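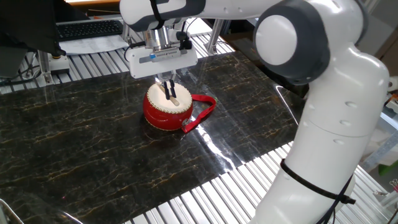 Figure 3.1 A small red drum with its stick lying across the head.

Chapter 3
Small Drums and How They Make Sound

In Chapter 2 we looked at instruments made of one solid piece, such as the wood block and the triangle. Strike one of these and the whole body shakes. A drum works in a different way. It has a thin surface stretched over a hollow body, and it is mostly the thin surface that moves when you hit it.

The drum used in this chapter is small enough for a child to carry. It is a toy version of the Japanese taiko. The word taiko simply means drum in Japanese, although outside Japan people tend to use it for the large barrel drums played by groups on a stage. A toy of this kind has the main parts you need to learn, and it fits on a desk. If your school has a different hand drum, use that. The exercises at the end of each section will still work.

By the end of the chapter you should be able to name the parts of a drum, describe what happens to the head when it is struck, and predict how the sound changes when you strike in a different place. You will also keep a listening log, as you did for the wood block. Start it on a new page.

Before You Start

Set the drum on a flat surface with the head facing up. Put the stick to one side. Look at the drum before you play it and write down the following in your log:

The color of the body and the color of the head
How the head is held in place
Whether there is a strap, and where it is attached
What the stick is made of, and the shape of its tip

Many students want to skip this part. Please don't. When Shazia Kakakhel taught this unit at the Karkano music room, she had each pair trade logs with another pair and find the drum being described from the words alone. Most of the logs said "red, round, small," and every drum on the shelf was red, round and small. The second set of logs was much better.
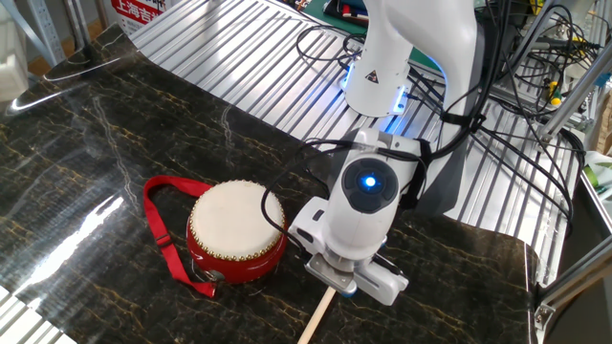 3.1 The Parts of the Drum

The head is the surface you strike. On older and larger drums it is usually animal skin. On toys and practice drums it may be skin, plastic or a treated cloth. A head has to be thin enough to move and strong enough to be pulled tight.

The body, also called the shell, is the hollow part under the head. On our drum it is glossy red and has a rounded side. The air inside the body moves when the head moves, and this gives the drum a fuller sound than the head would have if it were stretched over an open ring.

The tacks run in a row along the rim. Their job is to hold the edge of the head against the body. Tacks are a very old way of fastening a head, and they have one clear drawback – once the head is nailed down, you can't easily tighten it. Compare this with a snare drum, where a player can turn the tension rods with a key. On a tacked drum the maker sets the tension, and the player lives with it. On this toy the tacks are small and gold in color. Run a finger along them gently and see if any stand higher than the rest.

The strap on our drum is red and attached at one side. On a flat surface it lies in a loop next to the drum. Move it out from under the drum before you play, or the drum may rock.

The stick is plain light wood. In Japanese a taiko stick is called a bachi. Full-size bachi can be as thick as a broom handle, and players choose them to suit the drum. A heavy stick on a small drum can damage the head, so keep to the stick that belongs with it.

Ezequiel Jaramillo, who repairs school instruments at Manríquez, gave us this note for students: "Pick the drum up by the body. I get drums in where somebody has carried them by the strap for a year and the fastening has torn out. It takes me half a morning to fix and it costs more than the drum."

3.2 What Happens When the Stick Lands

Hold the stick at the thick of your palm with your thumb along the side. Let the tip point down toward the head. You don't need a firm grip. Lift the stick a hand's width above the drum and let it fall.

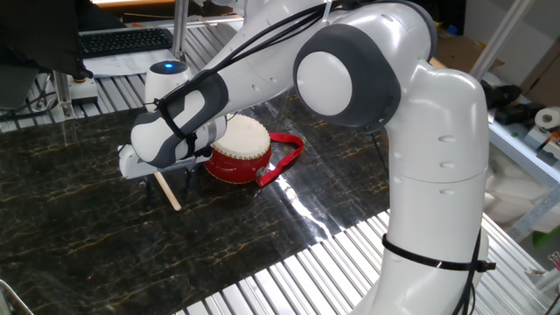

The tip pushes the head down a very short distance. Because the head is tight, it springs back, passes its resting place and goes a little way up, then down again. This back-and-forth motion is vibration. It is too quick to follow with your eyes, but you can feel it. Touch the head lightly with one fingertip right after a stroke and you will notice a buzz that fades.

Now strike again and keep the stick pressed on the head after it lands. The sound is short and dull. The stick is stopping the head from moving freely. Good drummers let the stick bounce away at once, and beginners often leave it down without knowing they are doing so. If your strokes sound flat, check this first.

Try it: Place a few grains of dry rice on the head. Tap close to the edge with the stick and watch the grains. Tap a little harder. Write down what changed. Take the rice off before going on.

3.3 Center and Rim

The head doesn't move the same amount everywhere. In the middle it is free to travel. At the rim it is held down by the tacks and can hardly travel at all. Strike the center and you hear a lower, rounder note. Strike near the rim and the note is higher and thinner.

Taiko players use both. They also strike the rim itself, which gives a dry click. When players learn a pattern they often speak it first, using "don" for a stroke on the head and "ka" for a stroke on the rim. Say this one aloud, then play it slowly:

don – don – ka – ka – don

Touching the rim with your free hand while you play will also change the sound. Test this with two fingers on the edge of the head, then with the fingers lifted away.

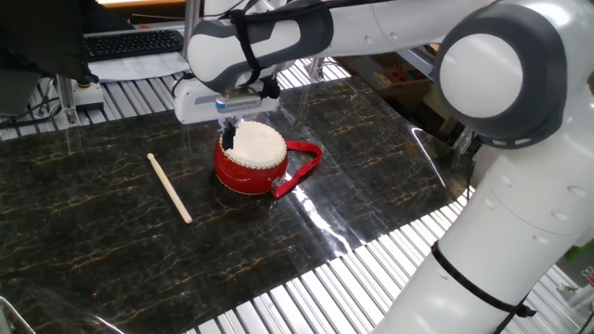 Why does a small drum sound higher than a large one?
A small head vibrates faster than a large head of the same material pulled to the same tightness, and faster vibration is heard as a higher note.

Log Work for Sections 3.1 to 3.3

1. Draw the drum from the side and label the head, body, tacks and strap.
2. Play five strokes at the center and five near the rim. Use three words to describe each sound. Don't use "loud" or "soft."
3. Play the don and ka pattern with a partner. One person speaks while the other plays, then switch.
4. Turn to the recording list on page 26 and listen to the first track. Mark each place where you hear a rim stroke.

Put the stick and the drum back together on the shelf when you finish. Section 3.4 uses the same drum with a cloth laid over the head.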